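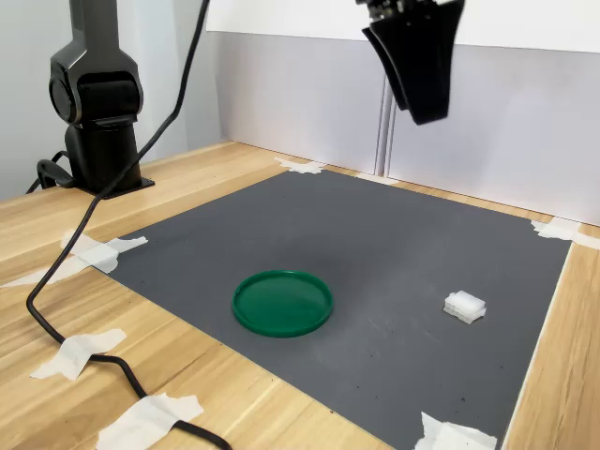 Motness Standing Desk Converter: my review after four months

I bought the Motness back in July, when my lower back had decided it was done with me sitting through eight hours of spreadsheets. I didn't want a whole new desk. The one I have was my aunt's, it fits the alcove to within a finger's width, and getting it up the stairs the first time nearly ended a friendship. So a converter it was, one of those platforms that sits on top of the desk you already own and goes up and down.

I paid $127 for the medium one, on sale. There's a bigger version for people with two monitors, and a small one that I think would only suit a laptop.

Getting it out of the box

It's heavy! I'm not a weakling but I had to walk it across the floor on one corner like a wardrobe. The good news is there's almost no assembly. The top comes already attached to the lifting arms, and all you do is screw on the keyboard tray with six bolts. The Allen key they give you is tiny and bites into your palm, so use your own if you have one. I was done before my coffee went cold, and that includes the bit where I put the tray on upside down.

The instructions are one folded sheet with drawings. They're fine. One of the drawings shows a washer that wasn't in my bag of parts, and I spent a while crawling under the desk looking for it before I checked the parts list and saw it isn't on there either. I left it out and everything's been solid.

Going up and down

You squeeze a lever on each side and lift. There's a gas spring doing most of the work, and how easy it feels depends on how much you've got sitting on it. With one monitor, a lamp and a mug, mine floats up with no trouble at all. When I tried it with just the laptop it shot up so fast I yelped, so keep a hand on it if you're traveling light. Coming back down takes a bit more of a lean, and you get a hiss out of it (my cat left the room for the first week, and now she sleeps through it).

It stops wherever you let go, within a set of notches. I'm on the tall side of average and I use the second from the top. My husband is a good bit taller and says the keyboard is still too low for him at full height, even though the screen's fine. That's my biggest warning about this thing. If you're over six feet, measure before you buy. Stand up straight, bend your elbows, and get somebody to measure from the desktop to your hands. Then look at the keyboard tray height in the listing, because the headline number is for the upper shelf and they don't make that very clear.

Is it wobbly?

A little, yes. At sitting height it's a rock. At my standing height, the monitor shivers when I type hard, and I do type hard. It bothered me for the first few days and now I only see it if I go looking. If I lean my wrists on the front of the tray it dips slightly, too. I had an Astix converter at my old office, which cost my employer a lot more than this one, and that was steadier, but it also took up the entire desk and I could never find anywhere to put a notebook.

The Motness is better about space than I expected. It goes straight up and doesn't swing out toward you, so I didn't have to shuffle my chair back. You do lose the middle of your desk, obviously. I've got a strip on the left for paper and a strip on the right for everything else, and the everything else is getting out of hand.

The surface

Mine is the black one. It shows dust like crazy and every single fingerprint, and if I were ordering again I'd get the white or the oak look. It wipes clean without any fuss, though. I had a hot mug on it with no coaster for most of a morning and there's no ring. There is a slot at the back edge for standing a tablet or phone in, and I thought it was silly, and I use it every day.

The rubber feet have stayed put. I did worry about them marking my aunt's desk, so I put a cheap felt mat underneath, and then it slid around whenever I lifted the levers. Took the mat out, no sliding, no marks so far that I can see.

Cables

Give yourself more slack than you think. The first time I raised it all the way, my monitor cable went tight as a guitar string and pulled the power strip off the floor. I bought a longer cable and clipped the lot together down one of the back legs with velcro ties. There are no clips or channels built in, and for this money I'd have liked a couple.

Did it help my back?

I think so? I stand for maybe a third of the day, mostly in the morning and on calls. My back is less cranky by dinnertime. My feet were sore at first, and I ended up with a Dovow mat to stand on, a squishy thing that I kick under the desk when I sit. I'd put that in your budget if you've got hard floors. Don't do what I did and stand for the whole first day, either. I was walking like a cowboy that night.

Overall

I'd give it four out of five. It loses one for the wobble and for that confusing height business. If you're short to medium, with one monitor and a desk you want to keep, I'd buy it, ideally on sale. If you're tall or you've got two big screens, save up for something sturdier or go for a full standing desk.

One last thing about customer service. One of my levers was sticking in the second month, so I emailed them with a short video, and they mailed a replacement with no argument. It took me two minutes to swap over, and the old one is still in my drawer with the upside-down-tray bolts I stripped.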